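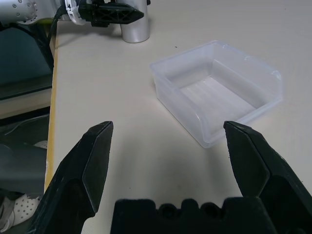 ## Hand-guided vs. remote demos for two-arm bin work

**kelp_torque**

Setting up a two-arm tabletop job: pick up an item, place it in a small open parts bin, other arm steadies the bin. I have 300 demonstrations so far, all recorded over remote control with the Derese leader arms. The policy trains without errors and the loss curve is fine. On the real table it gets to the bin and stalls with the fingers just above the rim.

Before I record more, I want to know if anyone has switched to guiding the arms by hand (gravity compensation on, operator holding the wrist) for this kind of task. The Itutell docs support both modes and recommend neither.

Control loop is fine. Wrist cameras plus one head camera. Grippers are parallel, two-finger, no force sensing.

**ostrava_bench**

What do your operators do at the rim? If they pause there to check depth, you've recorded the pause 300 times and the policy learned it. Plot gripper height against time for twenty episodes and look for a flat section.

**kelp_torque**

Plotted it. There is a flat section in most of them, between half a second and two seconds long. So that's one cause.

**mm_dwell**

Hand guiding fixes that. You feel contact through the arm, so you don't hover. I moved a whole project over and the pauses went away in the first batch. Episodes got shorter too.

**ostrava_bench**

It also puts the operator's hands in every head camera view. At run time the hands are gone and the policy is looking at something it never saw in training. I would not do it with a camera-based policy unless you replay the trajectories afterward and record the images on the replay.

**mm_dwell**

We do replay. It costs one extra pass per episode. Objects have to go back to their start positions, so mark the table.

**ostrava_bench**

And when an object slips on replay you throw the episode out. What's your reject rate?

**mm_dwell**

Depends on the object. Rigid boxes, almost none. Anything round is worse. We kept 85 percent overall.

**kelp_torque**

Round is a problem for me. Jars are on my list. A jar between two flat fingers can rotate about the vertical axis and I can't see it happen on a plain lid. Does anyone mark them?

**ferrule_9**

Yes. Colored tape on the lid, off center, and a strip down the side. If it turns in the grip, the tape moves in the wrist view and you can reject the episode without opening the joint logs.
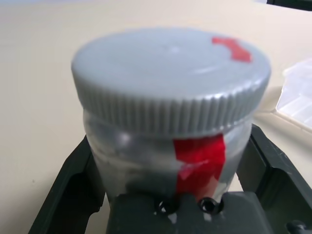 *Wrist view, jar in the fingers, red tape on lid and body. Motion blur is bad, tape is still readable.*

Two warnings. The policy will use the tape as a feature, so either tape every jar you'll ever run or mix in untaped ones. And fix your exposure time. Auto exposure indoors will give you blur on any quick wrist move.

**kelp_torque**

Mixing in untaped ones, understood. What ratio?

**ferrule_9**

I went half and half. No evidence that it's the right number.

**stapler_drift**

Different view. I don't think the mode matters much next to operator training. We have 2,797 remote episodes on Stundent and the spread between operators is larger than the spread between modes. Our slowest operator produces the cleanest data. The fastest one regrasps constantly and the policy regrasps constantly.

What helped:

- Fixed approach height, agreed before recording
- No stopping above the target; if you have to stop, discard the episode
- One arm moves at a time unless the task needs both
- Idle arm parks in the same pose every time

**mm_dwell**

Disagree on the third one. If you only ever show one arm moving, you get a policy that takes turns forever. It's slow and it looks broken to anyone you demo it for.

**stapler_drift**

It's slow and it finishes. I'll take that for a first policy. Add overlap in the second batch.

**mm_dwell**

Then your second batch contradicts your first, and you're averaging two behaviors.

**ostrava_bench**

You can condition on a batch label. The Ferumance loader has a field for it.

**kelp_torque**

My case is somewhere between those two. One arm is holding an item up while the other comes in toward the container with its fingers open. With a single operator on two leader arms, the holding hand drifts down while you watch the other one. I can see it in the logs as a slow sag on the holding arm.

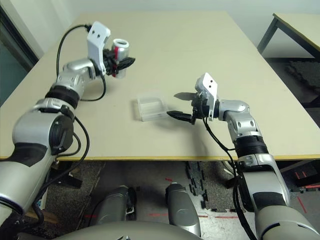

**ferrule_9** wrote that the sag should be handled in software: put a pedal on the leader station that freezes one follower at its current pose, and release it when that hand is needed again. On release, blend back over 7 control ticks or the arm will jump to wherever the leader ended up.

**kelp_torque**

I have a spare pedal input. Will try that with the jars first, new approach height, no hovering, and leave the hand-guided mode for later.

**mm_dwell**

Keep the old episodes. You can trim the flat sections out with a velocity threshold and still use most of them. Don't trim where the gripper is opening or closing.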